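Can a Machine Sew a Button Yet?
Mahnaz Naseri
1/28/23

My mother repaired clothes in our kitchen, and later she worked in a small alteration shop called Wuditz. So when people tell me that robots will soon do all the chores at home, I always ask the same thing. Can it sew a button?

The answer I receive is usually a video. A machine folds a towel, and it takes five minutes. My mother folded a towel while she was speaking on the phone.

I don't want to be unfair. In May I visited my cousin Amirhossein at Pivaveck, where they make covers for chairs. The machines there cut cloth all day and they make almost no mistakes. But at the end of the line sit eight women, and they do the corners by hand. I asked Setareh Talebi, the oldest of them, why this is so. She said that cloth moves when you touch it, and each time it moves in another way. She has done corners for many years and she still looks at every one.

I think she explained the problem better than the newspapers. A hard box stays a box when you lift it. Thread, skin, dough and wet laundry change their shape under the hand.

And still, sewing with robot arms exists, and it is very fine sewing.

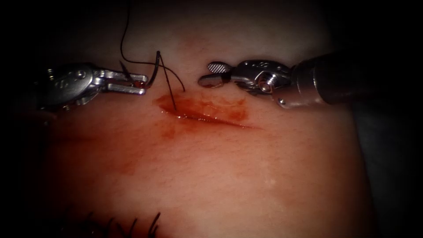
A surgeon's stitch asks for more care than a button. If the tools are good enough for a wound, the weakness of the home robot cannot be only in its fingers. In the operating room a trained person normally guides the instruments through a console, and has prepared for years. In the kitchen we want the machine to decide alone, for a low price, with the cat walking under it.

So my opinion is that the hands are coming earlier than the judgment. I would trust a robot today to carry my laundry basket. I would not yet give it my mother's coat, which has three buttons left and needs a fourth.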